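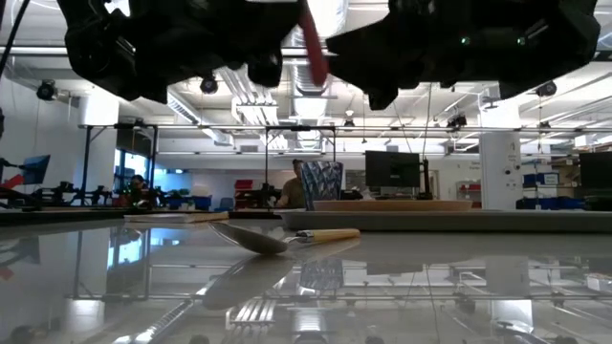
Fig. 1. Spoon on the tabletop, both grippers overhead.

Brudstead Shared Workshop – Build a Two-Arm Tabletop Robot
Handout 4: Picking up a spoon
January 13, 2023

Welcome back! Last time we got both arms moving without knocking into each other, and tonight we get to the part I've been looking forward to since December. We're going to pick up a spoon.

A spoon sounds like a warm-up. It is a wonderful little problem. Look at the one in Fig. 1: the bowl sits on its rounded underside, so the tip is up in the air, and the handle is a different material with a collar where it meets the neck. Push down on a spoon like that in the wrong spot and it can rock or spin away from you. (Try it with one finger before you run any code. Seriously, spend five minutes on this.)

Where to grab

Aim for the handle, a little toward the bowl from the middle. The bowl end is usually the heavy end on a metal spoon, so if you grab too far back the whole thing droops when you lift. Find the balance point on your own spoon first by resting it across a pencil, and mark it with tape.

Close the fingers across the handle, never along it. If your spoon is lying at an angle, turn the wrist to match before you come down.

Shiny tables

Glossy tops look great and they drive depth cameras crazy. You can see in Fig. 1 how much of the room ends up in the surface, along with a blurry second spoon. My first detector, on the old Flernix board, went for the reflection again and again. Two fixes that worked for me:

Set a floor height in software and throw away every point below it. A mirror image seems to sit under the table, so it goes away.
Lay down a sheet of matte paper while you tune, then take it off and see what breaks.

Settings to start from

These are for the Stidel servos in the class kit. Change one at a time and write it down!

Hover height above table: 158 mm
Approach speed: 300 mm per minute
Travel speed, empty gripper: 2000 mm per minute
Closed position, spoon handle: 2360 on the servo scale

The closed value depends on your finger pads. If you printed the thicker Sauerland pads, back it off until the handle is held but the motor stays quiet. A buzzing servo is a servo getting hot.

Exercise A – one arm

Put the spoon down with the bowl to the left. Hover, come down, close, lift, wait three seconds, put it back. Do ten runs and log each one. Then flip the spoon so the bowl points right and do ten more.

Exercise B – two arms

Pick up with the left, pass to the right, set down. Keep the second arm parked until the first has stopped completely. The hand-off is where fingers (the robot's, and yours) get pinched, so one person keeps a hand on the stop button the whole time.

Next session we add a cup, and the spoon has to go in it. Bring your logs, including the ugly ones, and a spare spoon if you have one with an odd handle – I'd love to try it.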